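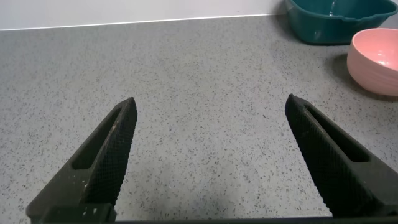 The Late Panel and the Idmont port comments

Media Talk > Cable and Radio > Shows and Hosts
Page 1 of 1

gravyboat_ned
So did anybody else catch the Late Panel last night? I had it on while folding towels and I stopped dead when Bart De Haan said maybe it's time we "parked a couple of destroyers outside Idmont and let them do the talking." Over a fishing treaty! Jarmo Juntunen kind of laughed and then they went straight to a break.

I'm not a regular viewer, so maybe this is just how he is. But I have a cousin who worked on the docks up in Engebretsen for years and he texted me before the commercials were over. Is the network going to say anything, or does this just float by?

pellet_stove
It floats by. De Haan says something like this every couple of months. Last April it was cutting the phone lines to the consulate. He gets a day of clips out of it, the clips get him another day, and then he's back to complaining about school lunches.

MarnieQ
I watched the whole segment and I think it's getting chopped up unfairly. Right before the destroyers line he was talking about the 688 permits that got pulled with no notice. That is a real thing that hurt real people. He was mad, and he said a mad thing. He also said "I'm exaggerating, obviously" after the break and I haven't seen that in one single clip.

gravyboat_ned
I missed the part after the break (towels). If he said that then okay, that does change it some for me. Do you remember how he put it?

MarnieQ
Near as I can remember: "Before I get letters, I'm exaggerating, obviously, but somebody needs to be scared of us for once." Vilja Sjöberg said "of us, or of you?" and he laughed pretty hard at that.

tin_lantern
"I'm exaggerating but somebody needs to be scared of us" is the same statement with a bow on it. Sorry Marnie. I don't think he wants actual ships to go anywhere. I think he wants the feeling of saying it, and the show wants him to have that feeling on air at 9:40 when people are flipping channels.

And the permits thing, fine, but he had the number wrong. It was 366 pulled. The 688 is everybody who holds one.

MarnieQ
The 688 was on the screen though. They had a graphic up.

tin_lantern
Then the graphic was wrong too. The Gremell paper printed the whole list, by boat. My brother-in-law is on it so believe me I've read it.

oldfieldhouse
I'll back up tin_lantern on the number. 366 pulled, and 155 of those were already reinstated before the show even aired. I kept waiting for somebody on that panel to bring it up. You've got five people at a table and a whole staff behind them, and the one fact that would've let the air out of it never got said.

pellet_stove
That's what bugs me more than the destroyers. I expect De Haan to be De Haan. Juntunen is supposed to be the moderator! He used to do a straight news hour, back when it was him and Arvo Vainio, and he would've stopped a guest cold for half of that. Now he sort of chuckles and reads the tease.

hush_puppy_88
I miss the Juntunen and Vainio show so much. My dad and I watched it every night when I was in high school. Vainio would take off his glasses when he thought somebody was lying and my dad would yell GLASSES from the kitchen

gravyboat_ned
Ha, we did the same thing with Vainio! I'd forgotten all about that. What's he up to these days?

hush_puppy_88
he has a radio thing on weekday mornings, I think out of Rullov. It's mostly farm prices and interviews. very soothing, I put it on in the car

Ruthless_Babe
Can I be the grump here? I don't see why any of this is news. It's an opinion show. It says so in the intro, in big letters. If you tune in to five people paid to have opinions and one of them has a dumb one, well, you got what you ordered. I'd rather have a guy say a thing out loud where we can all roll our eyes than have the network lawyers go over every sentence.

tin_lantern
I don't want lawyers going over anything. I want the guy sitting next to him to say "Bart, come on." That costs zero dollars.

Ruthless_Babe
Sjöberg did basically do that though? The "of us, or of you" line was a pretty good slap. People only clip the first half, like Marnie said.

tin_lantern
She did, I'll give you that. She's the only one at that table who seems to listen to what the others are saying. I'd watch an hour of just her.

MarnieQ
See, and I find her smug. To each their own I guess. She had a column a while back about small harbor towns that read to me like somebody who'd driven through one once with the windows up.

oldfieldhouse
She grew up in Gremell, Marnie.

MarnieQ
Well, she didn't write like it.

pellet_stove
Has anybody seen whether the other side responded? Somebody at work told me their trade minister put out a statement, but I couldn't find it.

oldfieldhouse
It wasn't the minister, it was Béla Szalai, the spokesman for the port authority in Idmont. It was short. He said they're happy to welcome visiting ships of any kind as long as they pay the docking fee. I laughed out loud at my desk.

gravyboat_ned
Okay that is a great answer. That man has been waiting his entire career for that.

Ruthless_Babe
And there you go, handled with a joke, everybody goes home. Which is about how seriously it should be taken.

tin_lantern
I liked the joke too. But a spokesman having a good comeback doesn't make it a nothing. My brother-in-law had two guys on his crew from Idmont last season. After a clip like this goes around, they're the ones who hear about it at the gas station, and Bart De Haan is home in bed. He doesn't buy gas in Engebretsen.

Ruthless_Babe
That's fair. I hadn't thought about the crews. I still think you can't run a TV show based on what some jerk at a gas station might repeat, but yeah, I'm sorry they have to deal with it.

tin_lantern
Appreciate that.

cornbread_mod
Just popping in — I removed 3 posts that were about people's nationalities and had nothing to do with the show. You know who you are. The rest of this has been pretty civil, so please keep it that way and I'll leave it open.

pellet_stove
Thanks, cornbread. I saw one of those before it went and it was ugly.

hush_puppy_88
ok update, I had Vainio on this morning and a caller asked him about it! He said he doesn't watch the show because it's on past his bedtime, and then he said "a host has one job when a guest says something foolish, and it's to ask him the next question." Then he went right back to soybeans

gravyboat_ned
Oh wow. He had to know how that was going to sound, with Juntunen being his old partner and all.

hush_puppy_88
he never said his name. but there was a long pause before the soybeans

MarnieQ
I like Vainio but that's easy to say from a farm show. Try keeping De Haan on track for an hour with a producer in your ear telling you four minutes, two minutes, wrap. My sister did a local morning show for a while (nothing fancy, pet adoptions and recipes) and she said you barely hear what your guest is saying half the time. You're listening to the count.

pellet_stove
That's a good point, and it probably explains the chuckle. It doesn't explain the wrong graphic. Somebody typed that up ahead of time with nobody counting in their ear.

oldfieldhouse
I wrote to the show about the number, by the way. I was polite! I gave them the Gremell list and the reinstatement notice. Got the auto reply saying they value my feedback and would I like to sign up for the newsletter.

Ruthless_Babe
Did you sign up?

oldfieldhouse
I did not.

gravyboat_ned
Coming back to this after tonight's show. No mention of Idmont at all for the first half. Then, going into the last break, Juntunen read a correction, one sentence long: last night's graphic gave the total number of permit holders and should have said 366. He didn't mention the 155. De Haan was looking down at his notes the whole time.

oldfieldhouse
Well, I'll take it. I don't imagine it was my email, but I'm telling my wife it was.

MarnieQ
Okay, tin_lantern, you were right about the number and I was wrong. I still think the man was clipped unfairly.

tin_lantern
No hard feelings, it was on the screen, I'd have believed it too. And I do agree they should run the whole clip. I'd want people to hear the Sjöberg part.

pellet_stove
They left out the reinstatements, which is the half of the story where things are getting fixed. But sure, a correction before the break is more than I figured we'd get. I said it would float by and it mostly floated.

hush_puppy_88
does anyone know if the old Juntunen and Vainio shows are up anywhere? my dad's birthday is coming and I'd love to find a glasses one for him

oldfieldhouse
The library in Rullov has a bunch of them on disc. You have to ask at the desk, they don't put them out on the shelf. They let me take two at a time.

hush_puppy_88
calling them tomorrow, thank you!!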